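Suchbegriff eingeben Suchen
Zuletzt aktualisiert: 8. Oktober 2021

Sprechernotizen – Händlerabend Autofinanzierung
Thema: Rate, Leasing, Schlussrate. Was der Kunde hört und was im Vertrag steht
Vortrag: Joni Nieminen, danach Fragen mit Farzana Magsi

Vorab
Mikro testen. Wasser. Handout liegt hinten, NICHT vorher austeilen, sonst lesen alle.
Begrüßung kurz, Dank an Sarex für den Raum. Polyxeni Tzavaras nennen (hat die Vertragsbeispiele rausgesucht).
Wer von euch verkauft, wer macht nur Innendienst? Hände hoch. Je nachdem Teil 3 kürzen.

1. Einstieg
Geschichte vom Kombi erzählen. Kunde kommt rein, Zettel in der Hand, Monatsrate aus dem Netz. Will genau die Rate. Verkäufer sagt ja klar, kriegen wir hin. Kriegt er auch hin – mit längerer Laufzeit und dicker Schlussrate. Kunde unterschreibt, freut sich. Drei Jahre später steht er wieder da und freut sich nicht mehr.
Pause lassen.
Frage in den Raum: Wer hat hier falsch beraten? Antworten sammeln, nicht kommentieren. Zurückkommen in Teil 4.

2. Rate ist kein Preis
Das ist der Satz, der hängenbleiben soll. Langsam sprechen.
Vier Schrauben: Anzahlung, Laufzeit, Zins, Schlussrate. Wer an einer dreht, ohne die anderen zu zeigen, verkauft eine Zahl und kein Auto.
Sollzins und effektiver Jahreszins auseinanderhalten. Klingt banal, wird am Tresen ständig durcheinandergeworfen. Im Gespräch immer den effektiven nennen, auch wenn der andere hübscher aussieht.
Restschuldversicherung: freiwillig heißt freiwillig. Nicht vorausgefüllt auf den Bildschirm legen. Extra ausweisen, extra ansprechen, Nein akzeptieren. Dazu kommt bestimmt eine Frage, Farzana übernimmt.
Beispiel an die Tafel, von Hand, kein Rechner: Anzahlung 2.984 Euro, eingetragen in die Zeile ganz oben. Dann Laufzeit verlängern lassen und das Publikum sagen lassen, was mit den Gesamtkosten passiert. Die meisten schauen nur auf die Rate. Genau darum geht's.
Nicht in die Tilgungsformel abbiegen!! Letztes Mal Zeit verloren.

3. Leasing
Kilometer oder Restwert, erst mal sauber trennen.
Kilometerleasing: Kunde zahlt für Nutzung, am Ende Abrechnung Mehr- und Minderkilometer plus Zustand. Gut planbar wenn die Fahrleistung stimmt. Stimmt selten. Nachfragen: Arbeitsweg, Urlaub, zweiter Fahrer, Umzug geplant? Lieber einmal zu viel fragen.
Restwertleasing: Risiko beim Kunden, wenn der Wagen am Ende weniger bringt als kalkuliert. Muss man aussprechen. Laut. Und im Protokoll vermerken.
Prodromos Dimitriou zitieren, sinngemäß: Er fragt jeden Leasingkunden zuerst, ob der das Auto behalten will. Wenn ja, redet er über Kredit. Punkt.
Rückgabe: Gebrauchsspuren gegen Schaden. Katalog schon bei der ÜBERGABE zeigen. Steinschlag, Felgen, Polster. Kratzer an der Ladekante gibt immer Streit. Kunde soll selbst Fotos machen und behalten.
GAP-Deckung erklären, in einem Satz: Totalschaden oder Diebstahl, Versicherung zahlt Wiederbeschaffungswert, offene Leasingforderung kann höher sein, die Lücke bleibt. Dann weiter.
Überführung und Zulassung stehen oft nicht in der beworbenen Rate. Wartungspaket auch nicht. Alles auf ein Blatt, der Kunde nimmt es mit nach Hause.

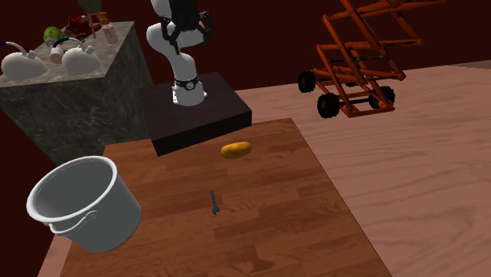 4. Schlussrate und der Kombi von vorhin
Zurück zum Einstieg. Jetzt auflösen.
Ballonfinanzierung hat drei Ausgänge: zahlen, weiterfinanzieren oder – wenn vereinbart – zurückgeben. WENN VEREINBART. Viele Kunden glauben, Rückgabe geht immer. Nein. Steht im Vertrag oder steht nicht drin.
Weiterfinanzieren heißt neuer Zins, neue Bonitätsprüfung. Keine Zusage von heute gilt in drei Jahren.
Was hätte der Verkäufer sagen müssen? Vorschlag Myrto Mavromatis: Schlussrate als allererste Zahl nennen, noch vor der Monatsrate. Haben wir am Standort Fimthorpe so gemacht. Erst Murren im Team, inzwischen läuft es einfach so. Keine Abschlussquoten behaupten, haben wir nicht sauber erhoben.
Falls jemand sagt »dann geht der Kunde zur Konkurrenz«: Kann sein. Einer, der am Ende der Laufzeit wütend ist, geht auch.

5. Onlinerechner
Rodum ist der Rechner auf unserer Seite. Kurz zeigen, nur wenn Netz da ist, sonst überspringen.
Wichtig: Ergebnis ist unverbindlich, Bonität kommt später. Das Kleingedruckte im Gespräch wiederhohlen, liest zu Hause keiner.
Voreinstellungen ansehen! Welche Laufzeit ist vorausgewählt, welche Anzahlung, wie viele Kilometer. Kunde ändert das fast nie und hält die Zahl dann für sein Angebot.
Seit Juni steht bei uns der Gesamtbetrag gleich groß unter der Rate. Vorher kleiner, grau. Beschwerden kamen meistens deswegen.
Inzahlungnahme ist im Rechner ein Freifeld. Kunde trägt ein, was er gern hätte. Am Tresen dann lange Gesichter. Also früh ansprechen, Bewertung vor dem Ratengespräch, nicht danach.

6. Widerruf und vorzeitige Ablösung
Nur streifen, keine Rechtsberatung, das auch so sagen.
Verbraucherkredit: Widerrufsbelehrung übergeben und erklären. Nicht wegnuscheln.
Vorzeitig ablösen geht beim Kredit in der Regel, Bank kann Entschädigung verlangen. Beim Leasing ist vorzeitiges Aussteigen schwierig und teuer. Kunden mit befristetem Job oder Nachwuchs unterwegs genau darauf hinweisen.
Wer tiefer fragt: auf Farzana verweisen oder hinterher per Mail.

7. Übung
Zu zweit. Einer Kunde, einer Verkäufer. 9 Minuten, dann Wechsel.
Kundenkarte Bhuiyan: Familie, ein Einkommen, will niedrige Rate, fährt viel, will den Wagen lange behalten. Falle: fragt von sich aus nach Leasing.
Verkäufer darf die Monatsrate erst nennen wenn Laufzeit, Schlussrate und Gesamtbetrag auf dem Tisch liegen.
Rumgehen, zuhören, nicht eingreifen. Zwei gute Sätze aufschreiben und nachher vorlesen lassen.
Bei Zeitnot Wechsel streichen.

Schluss
Handout verteilen. 80 Stück gedruckt, Rest bitte zurück an Polyxeni.
Auf dem Handout Seite 2 ist ein Fehler: da steht Sollzins, gemeint ist effektiver Jahreszns. Ansagen!
Fragen. Wenn keine kommt, selbst mit der Restschuldversicherung anfangen.
Feedbackbogen einsammeln, Beamer aus, Schlüssel vorne abgeben.

Suche zurücksetzen Alle Ergebnisse anzeigen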